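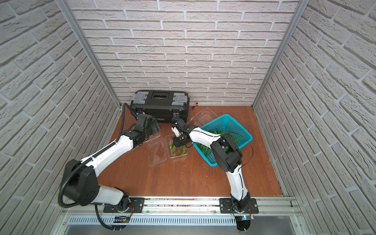
Well, I finally did it. After two winters of saying I'd fix the back door before the next cold snap, I spent a whole Tuesday on it, and I'm still finding sawdust in my socks. A few of you wrote in after the last newsletter asking how people in the older Ekthorpe houses deal with sticking doors, so I'm going to tell you how mine went (mistakes and all).

My door has been dragging on the sill since we moved in from Ditby. In summer you had to hip-check it. By January it had shrunk enough to swing, but then the wind came in at the bottom and the dog refused to sleep anywhere near it. I figured the wood was the problem and went straight for the plane. Please don't do that! Check your hinges first. My top hinge was so loose I could wiggle it with a fingertip, and the whole door was leaning on its lower corner like a tired commuter.

The old screws had chewed the holes out, so tightening them did nothing at all. What worked was packing the holes with wooden matchsticks (heads snapped off) and a bit of wood glue, leaving it alone through lunch, then putting in longer screws that reach the framing behind the jamb. I did it by hand because I strip everything when I use a drill. The door came up almost 5 millimeters. Five! I'd been ready to shave that much off the bottom and I would have made the draft so much worse.

There was still a tight spot near the latch, and for that I used 80 grit paper wrapped around a block, a few strokes at a time, closing the door in between to see where it rubbed. If you slip a sheet of newspaper in the gap and it tears when you pull, you've found your spot. Then I primed the bare edge, which I have skipped on every other door in this house, and I guess that's why they all swell up in July.

For the bottom I bought a brush-type sweep from the hardware place in Udovdale. They had the rubber ones too, but our floor dips in the middle and the brush seems to follow it better. Cut it with the door closed and mark it in place. I measured on the bench, cut it short, and had to drive back for another one, so the job I'd budgeted at 60 dollars went over by exactly one door sweep and one bakery stop.

The kitchen is already noticeably warmer in the mornings, and the dog has moved back to her old spot by the mat. Next up is the window over the sink, the one that's been painted shut since before my time. If you've gotten one of those open without cracking the glass, write and tell me how, and I'll put the best ideas in the March issue.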